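Fasting, "detachment" and the Clarkberg retreat – worth it?
Religion and Practice board 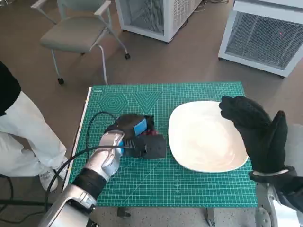 Page 2 of 11

pellow_j wrote:
Still not convinced. I read the whole of page 1 and what I see is people who went away for a while, ate very little, slept badly and came home feeling holy. I've felt the same after flu. Where is the evidence that any of it loosened their grip on anything? Kiros Abera's talk says the desire for reward "falls away" in silence. Whose did? He doesn't say.

Marrowfield wrote:
He does say, in the second half. His own, and he says it came back when he got home and opened his post. I thought that was the best bit of the talk.

pellow_j wrote:
Fine, I missed that. Then what was the retreat for?

quiet_tuesdays wrote:
I went in August. There were 15 of us and the day was split between sitting, kitchen work and a reading. The reading was mostly the Gita with a bit of Eckhart thrown in, and I found the mixture lazy. You can't swap one for the other because they both mention letting go. Eckhart has a God who is born in the soul. Krishna is telling a soldier to get on with it.

Brasa wrote:
"Telling a soldier to get on with it" is a terrible reading. The point of chapter 3 is that you can't stop acting, so the question is who the action is offered to. Washing up is the same washing up either way.

pellow_j wrote:
If it's the same washing up either way then nobody can tell the difference from outside, and I'd like to know how you tell from inside. People are very good at fooling themselves about their motives. I am.

Brasa wrote:
Every tradition that teaches this says so too, and that's why they have teachers.

pellow_j wrote:
Teachers who charge.

quiet_tuesdays wrote:
Clarkberg doesn't charge for the teaching. You pay for bed and food. I did wonder about the 60 they ask for "the upkeep of the hall" – it was put to us on the last evening, after a long silence, when you'd have agreed to anything.

Marrowfield wrote:
That's a real complaint and I'd write to them. I don't think it settles the other question though. A badly timed collection plate doesn't make the sermon false.

Esier wrote:
Coming in from the Quaker side. We sit in silence for an hour every week and I wouldn't claim it has made me any less keen on being thanked. What it has done is let me notice I'm keen on it. I'm wary of anybody who promises more than that.

pellow_j wrote:
That I can believe. Noticing is a much smaller claim than "falls away".

Brasa wrote:
Smaller, and I'd say too small. If noticing is the whole of it you may as well keep a diary.

Esier wrote:
I do keep a diary.

bergeron_road wrote:
Does anyone have the title of the Eckhart reading? I've got two translations here and the sermon numbers don't match.

quiet_tuesdays wrote:
Sorry, it was a photocopy with no heading. Something on Martha and Mary. He prefers Martha, if that helps.

bergeron_road wrote:
It does, thanks, found it.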